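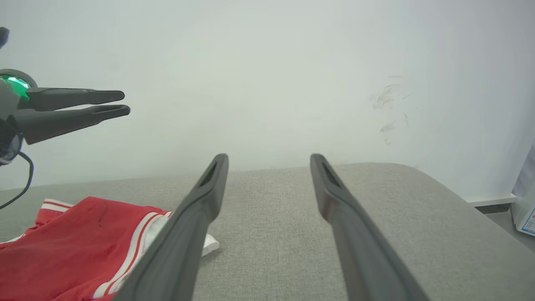 A reader in Plaltwood wrote to tell me that a sofa is for sitting on, period, and that anybody who folds laundry there will end up storing laundry there. I love this argument, and I think it's wrong!

The sofa is the best folding spot in the house. It's wide, it's soft, and a slippery pair of athletic shorts stays where you drop it. Try that on a polished table. I spent 11 years folding on top of the dryer, hunched over like a question mark, and I don't miss one minute of it.

Gray upholstery is a gift here, too. Put a red jersey with white trim on a light gray cushion and you see every seam and stripe, so you can line up the edges in one go. (You also spot the marks that need another wash - better now than at the game.)

As for the pile that never leaves, my reader has a point. Mine once sat there from supper until the next morning. But a pile on the sofa is in everyone's way, and that gets it put away. A pile in the spare room can stay until January. I'll take the nuisance, and I'll keep folding in the living room with the radio on.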